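Going back to a wired mouse (and other desk decisions)

14 comments
Share

I moved my work setup into the spare room in October, and it has taken me longer than I expected to get it right. 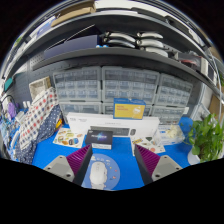
My wrists started bothering me in winter. It was a dull ache along the outside of the right one that came on mid-afternoon and was gone by dinner. The physio at the Clarnitz clinic asked how high my desk was and I had no idea. I went home and measured, and it was well above my elbows when I sat. So the first job was the chair. The second was clearing everything off and putting it back one item at a time, starting with the blue mat, the little round mouse pad with the icons on it and the white mouse. The keyboard stayed in its box until I'd sorted out the height.

The chair is a Sirkholm, second-hand, from an office that was closing down. The gas lift works and the armrests go low enough to slide under the desk, which the old ones never did. The fabric is a colour I would call porridge. I raised it until my forearms were level and then found my feet didn't sit flat, so I've been using a box of printer paper as a footrest. I looked at proper footrests and couldn't see what I'd be paying for.

I'd been on wireless everything for years. The ache didn't come from that, but the flat batteries were a nuisance, and the old mouse would drop out whenever the microwave was on in the kitchen behind the wall. I bought a cheap Cilow with a cable to try for a fortnight. The cable drags a bit. I taped it to the back of the desk and stopped noticing.

Breaks have made the most difference. I set a timer for every half hour and get up, even if I only walk to the letterbox. I was averaging under 3000 steps on work days before this, which I'm not proud of. I also do two stretches from the physio's sheet, both of them against the door frame. They look ridiculous and take no time.

The lamp is still a problem. The Grigaitė one I ordered has a lovely warm light but the arm sags, and by lunchtime it's pointing at the skirting board. I've tightened it twice. If anyone knows a fix that doesn't involve cable ties, please leave it in the comments.

The ache still turns up on long spreadsheet days. I go back to the physio in two weeks, and I'll ask her about switching hands.

2 shares
14 comments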